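11/28/25

## Our visit to the Voltance open day

Last week 26 of our members travelled to the Voltance workshop in Vurnoren for their open day. Some of us were there two years ago, when the only thing to see was a robot arm behind glass. This time we could hold the equipment in our own hands.

The main topic was cloth. Vaughn Wojcik, who leads the household group, explained that a cup or a box has the same shape every time you pick it up, but clothes do not. For this reason his team first collects many examples made by people. A person takes a hand-held gripper with two fingers and a camera, and does normal housework with it: picking up, moving, folding. Later the robot learns from these recordings. The group has now 1,422 of them for clothing alone, and they hope to pass 2,000 before the end of December.

We were shown recordings on a big screen, and Vaughn stopped at some moments to discuss them. The one we talked about the longest was a black puffer jacket on a bed with a red, white and green knitted pattern. The gripper has a fold of the jacket between its fingers. Vaughn said that quilted jackets are difficult, as the filling moves away when you press on it and the hand must close more than you expect.

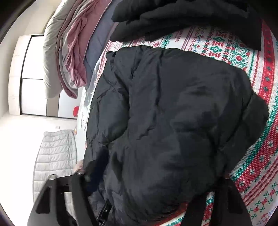
## Trying it ourselves

After coffee there were 4 tables where visitors could try the grippers. It is harder than it looks! Most of us squeezed too strongly at the beginning, and a scarf was easier than a shirt with buttons. My own problem was the wrist - I turned it too quickly, and the staff asked me kindly to begin again.

The last part was a short demonstration by the robot from Nerent, the partner company. It folded two towels well and gave up on a sweater. I liked that they let us see this also.

Voltance will send the slides to everybody who signed the list at the door. Our next visit is planned to the Cáceres laboratory, and we have a bus for around 40 people. Please write to the office if you would like a seat, and tell us if you need help with the stairs.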